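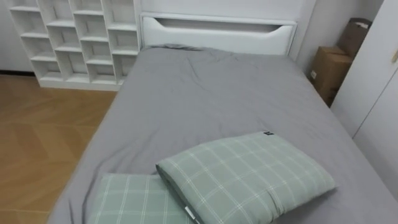

## Gray sheets, green pillows

I finally bought new bedding for the small room. The gray set is from Nemer and the two plaid pillows came from Lo Presti, which had them marked down in November. I spent 70 dollars in all and had to wait until Friday for the pillows.

The gray is darker than I wanted, but it goes fine with the white headboard. It does wrinkle. I pull it tight from the foot end and it still bunches up at the top, so I've stopped fussing with it.

I like the green more than I thought I would. It's a pale sage with thin white lines, and the piping is a darker shade. There are tags sewn into the seams that I keep meaning to cut off.

The wardrobe is right up against the bed on one side, so changing the sheets means a lot of leaning. Ilaria says to turn the bed around. I measured — it would block the door.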